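Weather Observers Group, Pralldale, minutes of 4/14/22

Desmond Kowalczyk opened at 7:05. November minutes approved with one spelling fix (Skerkum).

**Rainfall.** The Park gauge read 86 mm for March. Suha Yammine said the Skerkum gauge missed two days after the funnel clogged with leaves. Those days will be left blank in the log.

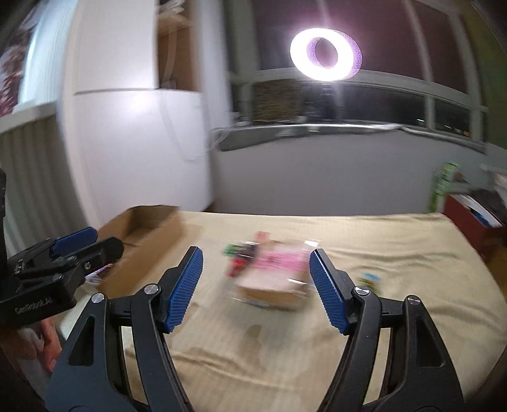
**Frost warnings.** The phone list now has 904 numbers. Stollora's growers asked for calls before 8 p.m. on frost nights. Agreed.

**Money.** Balance $3,173. Up to $500 approved for a new thermometer shelter. Suha will get prices.

Adjourned 8:20.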